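Section 6: Putting up your Drullano stick-on hooks

I wrote this section after my third set of hooks came down in the night, so please learn from me and not from your own floor! If you've already done the layout in Section 3, you can skip straight to step 2.

1. Pick your spot. Smooth, hard surfaces are best (tile, glass, sealed stone). I've had no luck at all on textured wallpaper.

2. Wipe the wall with rubbing alcohol and let it dry. Please don't use spray polish, it leaves a film and the pad just slides right off.

3. Hold the hook where you want it and make a tiny pencil mark at the top. I do this with my actual keys in hand, so I know they'll clear the light switch.

4. Peel the backing and press hard with your thumb while you count to 81. Yes, I really count. It feels silly after 30 or so, but keep going. 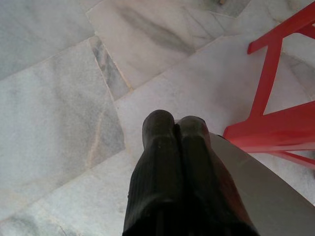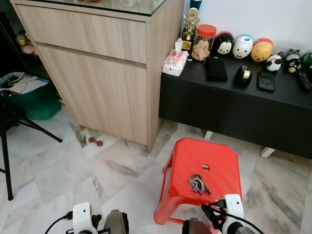
Keys on the red stool
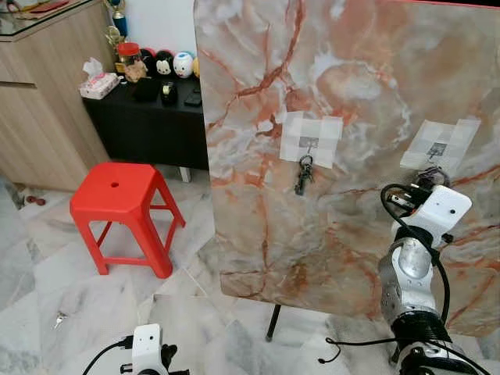

Hooks, paper and tape
Photos: Shanti Bhatt / Matport

5. Now walk away! Leave the hook empty overnight. I know, you want to use it, but the pad needs the time to grip.

6. Hang something light first, like a single key, and check it in the evening. If the base hasn't shifted, go ahead and add the rest.

Note: Renting? Try the removable pads (part 134 in the spares list). They hold a bit less, but they come away with a warm hair dryer and some patience. Start at one corner and roll the pad off slowly with your finger.

Caution: Keep the hooks away from stoves and heaters, and don't hang anything over a crib or a bed. Wet coats are also too heavy, however tempting that is in February.

Caution: Don't reuse a pad once you've peeled it off. I tried it with a dab of glue and ended up repainting half the hallway.

If a hook keeps dropping, go back to step 2 and clean the wall again with a fresh cloth. Spare pads are listed in Section 8.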